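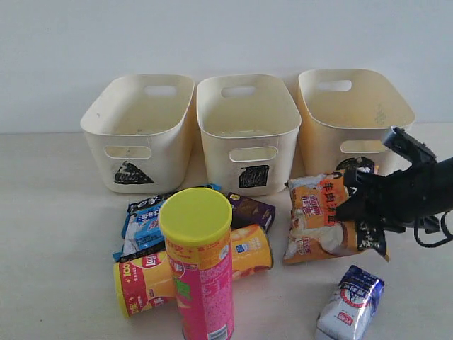
分拣作业开始前，操作员应首先确认什么？

应首先确认急停按钮功能有效、作业区内无人员肢体停留，并核对料箱标签与任务单一致。三项均已签字后，方可给机械臂上电。

第4章 桌面分拣工位的设置与安全操作

4.1 适用范围

本章适用于使用Stulamar控制软件的单臂桌面分拣工位，作业对象为袋装、罐装及盒装零售食品。双臂工位及带输送线的工位按第6章执行。未完成岗前培训的人员不得单独操作。

本章由Skomenau自动化实验室归口管理，条文解释由工位安全负责人Gearóid Hennessy负责。

4.2 工位布置

1. 将工作台调平并锁紧台脚。台面应保持干净，不得放置饮料、手机及个人物品。
2. 料箱靠墙并排摆放，开口朝上，箱体之间不得叠压。带提手孔的料箱，应使贴有标签的一面朝向操作侧。
3. 检查标签是否牢固。标签翘边、破损或污染时应予更换，不得在旧标签上覆盖新标签。
4. 任务开始前料箱内应为空。如有上一批次的遗留物品，应取出并登记。
5. 待分拣物品放置在料箱前方的取料区内。牛肉汤面一类的袋装方便面、薯片罐和小盒零食可以混放，允许倾斜、平躺或相互搭靠，但不得伸出台面边缘。
6. 整理线缆，使其在机械臂全行程内不受拉扯，且不进入夹爪的闭合区域。

注：薯片罐平躺时可能滚动。取料区靠近台沿一侧宜加装挡条，挡条高度为12毫米。

4.3 上电与回零

1. 确认急停按钮处于按下状态，接通控制柜主电源。
2. 等待Stulamar主界面出现“就绪”提示。若显示代码303，表示夹爪通信未建立，应断电后检查接头，不得反复重启。
3. 旋开急停按钮，在主界面选择“回零”。回零期间，所有人员应位于地面黄线以外。
4. 回零完成后，空载开合夹爪三次，观察两侧指尖动作是否顺畅。
5. 按下急停按钮一次，确认机械臂立即停止，然后复位。此项结果记入点检表。

警告：机械臂处于使能状态时，严禁将手伸入料箱与夹爪之间。需要扶正物品或调整料箱时，必须先按下急停按钮。

4.4 抓取参数

1. 软质包装应选用“柔性”档。夹持位置宜选在袋体边角或封口附近，避免挤压袋内食品。
2. 罐体类物品应选用“圆柱”档。直立罐与平躺罐须分别示教，不得共用同一抓取姿态。
3. 小型纸盒应选用“窄口”档，并将闭合速度降低一级。
4. 单件物品质量不得超过500克。超过限值的物品由人工移出，并在任务单上注明。
5. 夹爪携物越过料箱上沿时，应保留足够的净空；释放物品前，夹爪须位于目标料箱开口范围之内。

注意：修改参数后，应先以低速模式完整运行一遍，经第二人复核后方可恢复正常速度。

4.5 异常处理

1. 物品掉落在台面上时，可由程序重新识别并抓取。连续两次抓取失败的，应停机处理。
2. 物品掉落至地面时，应先停机，再由操作员拾取。包装破损的物品不得放回取料区。
3. 夹爪与料箱发生碰撞后，应检查指尖、箱沿及箱体位置，重新核对坐标。单次程序调用记录可在Phelan日志模块中查询，操作编号为1083。
4. 出现异响、异味或线缆外皮破损时，应立即切断主电源，挂“禁止合闸”牌，并通知工位安全负责人。

4.6 作业结束

1. 将夹爪张开并移至停放位，按下急停按钮，关闭控制柜主电源。
2. 清点料箱内物品，与任务单核对后签字。
3. 清洁台面与夹爪指尖。指尖橡胶垫磨损明显时应更换，备件由Zedlow库房统一领取。
4. 点检表与任务单一并归档，保存期限按本手册附录B执行。每年10月对本章要求进行一次复审，复审期间现行条文继续有效。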